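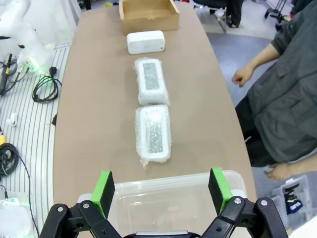

Reviews > Audio > Home speakers

Sketex compact speaker, set of 3, white

Bought with our own money. Used for two months before writing.

I bought these to replace an old hi-fi that took up most of a shelf. I wanted one speaker for the kitchen, one for the back bedroom and one for the landing, where I work. Sketex sells them singly or as a set of three, and the set was a fair bit cheaper than three on their own, so I went for that.

Packaging

The speakers come in bubble wrap inside a plain brown cardboard box. There is no moulded foam and no fancy lid. The wrap is generous and bunches up at the corners, which are the parts most likely to take a knock. Mine arrived without a mark on them. If you are giving a set as a present you may want to put it in something nicer, but for posting I have no complaint. Keep the wrap if you have room. I moved the bedroom one to my brother's for a week and was glad I still had it.

The instructions are a single folded sheet. They cover switching on and pairing and very little else. There is a longer version on the Sketex site, which I only found after I had worked most of it out for myself.

Looks and build

Each speaker is a white block with rounded edges and a grey mesh panel. They are plain, and I like that. In the kitchen it sits next to the bread bin and you stop noticing it after a day or so. The white does show marks. A damp cloth gets most things off the body, but the mesh is harder to clean and holds on to flour. I go over it with a dry pastry brush.

You can stand them up or lay them on their side. The rubber strip is only on the base, so on its side it can slide a little on a smooth worktop if you turn it up. A bit of non-slip drawer liner underneath sorted that out.

Setting up

Pairing the first one took a couple of minutes. The second was the same. The third would not show up on my phone until I had turned the other two off, and then it was fine. Manolis Stergiou, who lives next door and bought the same set in May, had the same trouble with his. It only has to be done once.

Sound

Good for the size. Speech is very clear, and most of what I listen to is the radio and audiobooks. Music is fine at low and middling volume. Turn it right up and the bass goes woolly. In the bedroom I have never had it past 3 on the dial in the app, which runs to 10.

With two of them in the same room as a stereo pair they are a lot better, enough that I have thought about giving up on the landing one and putting it in the kitchen. I tried the pair against my old Ustix, which is a single larger speaker, and preferred the Sketex for voices and the Ustix for anything with drums.

Battery and charging

I get about 10 hours from a charge at the volume I use. The charging lead is short. In the kitchen it would not reach from the socket to the shelf, so I bought a longer one from Cornley for a few pounds. Only one lead comes with the set of three, and I think that is mean. You end up charging them in turn, and there is always one flat.

The app

Basic. You can name each speaker, change the bass and treble, and set a sleep timer. It has logged me out twice. You do not need it for everyday use, as the buttons on the speaker do volume and play.

Verdict

I would buy the set again at the price I paid. I would not pay full price for a single one - there are better ones for that money. Four stars, with one knocked off for the lead.

Good: clear speech, plain looks, well wrapped for the post
Less good: one charging lead between three, slides when laid flat, mesh picks up dirt

Review by Villads Vestergaard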